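Elogio de la cocina fea

Mi vecino Hubert Piątek reformó la cocina en julio y desde entonces no cocina. Le da pena mancharla. Pagó 3,000 euros por la encimera, cena bocadillos de pie en el pasillo y dice que nunca ha vivido mejor.

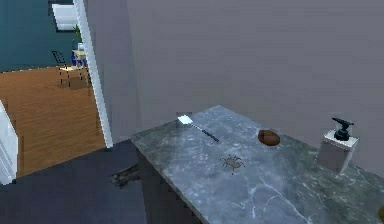
Yo crecí en una cocina con 14 azulejos rotos y una mesa coja, y allí se comía, se discutía y se hacían los deberes, a menudo todo a la vez. Las revistas piden ahora superficies despejadas – como si el aceite fuese una falta de educación – y hemos obedecido con una docilidad que no mostramos ante ningún médico.

Zdzisław Głowacki, que vende muebles en Zalladville, me confesó que sus clientes preguntan mucho por el mármol y muy poco por dónde van a poner las sartenes. A uno le propuso un armario más. Lo rechazó porque estropeaba la línea.
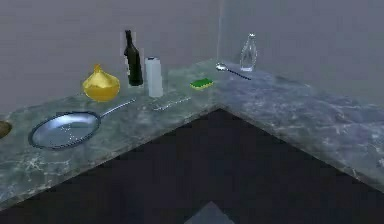
La línea

Llevo ocho años buscando a alguien que haya cenado una línea. Mientras tanto seguiré friendo croquetas en mi cocina espantosa, con la ventana abierta y el mantel de hule. Hubert viene los domingos y repite.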